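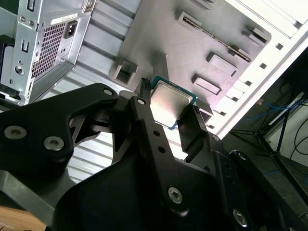
Questions I get asked a lot

I build and mend desktop PCs from my back room in Skalness, and the same questions land in my inbox every week. I've put my answers in one place – have a read before you write!

Do you only work on new machines?
No, I'll look at anything. The oldest one I've had in was a beige Paltutura tower that weighed more than my dog. Parts for those can take a while, mind.

Can I bring my own parts?
Yes please! Just send me the list first so I can check it all fits together (processor and board especially, as people mix up the sockets all the time).

How much is a basic build?
My labour is £100 flat, and parts are whatever they cost on the day. I don't add anything on top.

Will you save my photos?
I'll copy them across if the drive still works. If it's clicking or grinding, switch it off and leave it off, and I'll point you to the recovery people in Medrano.

Do you post finished PCs?
I used to, until a courier dropped one down some steps. Now it's collection only, or I can drive it over if you're on the Dandmont side of the bridge.

Do you do laptops?
Screens and batteries, yes. Anything soldered, sorry, no – my hands aren't steady enough these days.

Prices last checked June 27, 2022.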